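布をたたむ時間 六月の洗濯ギャラリー

六月に入って、わが家の布ものを一気に洗いました! シーツ、ブランケット、薄手の布いろいろ。このページは、洗いあがりをたたんでいく途中の記録です。たたみ終わった四角い山も好きだけれど、布がまだくしゃっとしているときの表情がたまらなく好きで、ついそこばかり載せてしまいます。

前回の「タオルの巻き方」には感想をたくさんいただき、ギャラリー全体の写真も709枚になりました。うれしい! 今回はベッドの上が作業台です。広いし、腰は痛くならないし、下に敷いたシーツの柄まで楽しめるし、いいことずくめ。

1 青緑の花枝シーツの上で
淡いピンクベージュの布を細長く。細い線で描かれた枝と花の柄に、このやわらかい色がよく合うんです。奥にはチェックのブランケット。柄に柄を重ねるのが昔から大好きで、無地の布が一枚入るだけでぐっと落ち着きます。
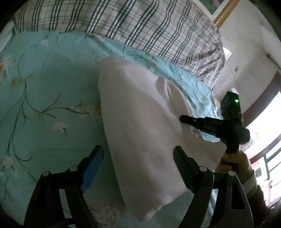 Darkskaさんからは、細長くたたむと引き出しでは場所をとらないけれど、広げたときに縦の折りじわが目立つので、自分は最後にゆるく巻いてしまう、というコメントが届きました。巻く派、やっぱり多いですね! わたしも冬物は巻いています。薄い布だと巻いたあとにほどけてくるのが悩みで、いまのところ細長くたたんでから三つに折る方法に落ち着いています。幅は引き出しに合わせて30センチ。ここが決まると、しまうときに本当に気持ちがいい。

2 白い布を持ち上げて
お次は白。薄い布は、たたむ前に一度つまんで持ち上げるのが好きです。ふわっと山ができて、深いしわと、なだらかな面が隣り合って、そのときどきで全然ちがう形になるんですよ。角を探すのはそのあと。見つけた角を二つ合わせ、残りをすっと下ろして、手のひらで真ん中から外へなでていきます。端からなでると空気が残って、わたしはいつもやり直しになります(せっかちなので)。 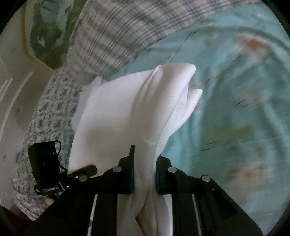
白い布、つままれてふんわり。右に傾いた山の形がお気に入りです。

たたみ終えた布は、色の薄いものから順に引き出しへ。ブランケットだけは畳んだあともしばらく椅子の背にかけておきます。眺めていたいので!

次回は枕カバーの予定です。ボタン式と封筒式でたたみ方を変えている方、ぜひコメント欄で教えてください。

ギャラリー一覧へ戻る
前の記事 タオルの巻き方
閲覧数 1,521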